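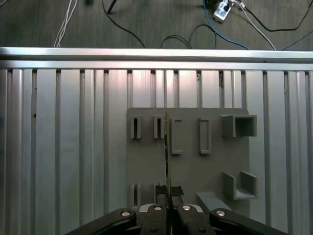 걸어 두는 자리가 보이면 손이 저절로 그리로 가더라는 것이 면담에 응한 한 사용자의 말이었는데, 우리는 이 소박한 한마디를 연구 내내 곁에 두고 지냈다.

그림 4. 알루미늄 프로파일 패널에 세워 단 회색 3D 프린팅 보드. 윗줄에 좁은 슬롯형 브래킷과 가운데가 트인 사각 틀, 앞으로 튀어나온 상자형 홀더가 있고, 그 아래로 U자형 선반과 비스듬한 턱이 보인다.

4.2 수직 정리 보드의 형상

공구를 서랍에 눕혀 넣는 데 익숙한 분이라면 벽에 세운 보드가 처음에는 조금 어색하게 느껴질지도 모르겠다. 우리도 그랬다. 그래도 Vinden 작업실에서 지내 보니 쓰던 물건을 눈높이에서 다시 만나는 일이 생각보다 퍽 반가웠고, 그 마음을 설계에 담아 보고 싶었다. Trundport 보드는 그림 4와 같이 서로 다른 형상의 거치부를 한 판에 모은 것이다. 좁은 슬롯에는 자나 얇은 판처럼 납작한 물건을, 상자형 홀더에는 자루가 굵은 물건을 꽂도록 하였고, U자형 선반은 양옆에 벽을 두어 작은 물건을 얹어도 마음이 놓이게 하였다(물론 욕심껏 쌓아 올리면 이야기가 달라진다!).

앞서 만든 Skundach 보드는 모든 칸의 크기가 같아서 보기에는 참 단정했으나, 무엇을 어디에 두었는지 자꾸 헷갈린다는 의견이 많았다. 7주 동안 두 보드를 번갈아 쓰면서 모은 정리 기록은 거의 2000건에 이르며, 제자리를 벗어난 물건은 칸마다 모양이 다른 쪽에서 더 적었다. 다만 비스듬한 턱의 쓰임새에 대해서는 사용자마다 생각이 꽤 달랐으므로, 이 부분은 다음 절에서 천천히 다루기로 한다.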